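7/28/04 - Fonstead bench, supply noise

Picked up the Veltthorpe filter board again. Ripple at the output still 232 mV with the 800 ohm load, same as in May. Swapped C4 for the 2000 uF part from the Udell order. No change on the scope, so the cap is cleared.

Moved the ground lead to the star point - ripple dropped by more than half. Suspect the loop through the shield. Repeated with the two spare boards, same result on both.

To do: redraw the ground run before the next etch. Tripathi layout has the same fault and needs checking. Old trace plots are in the drawer under the scope. 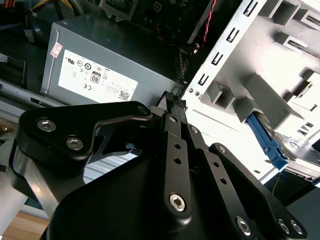

Power supply in open desktop case, label side.

Left to do: log ripple at light load.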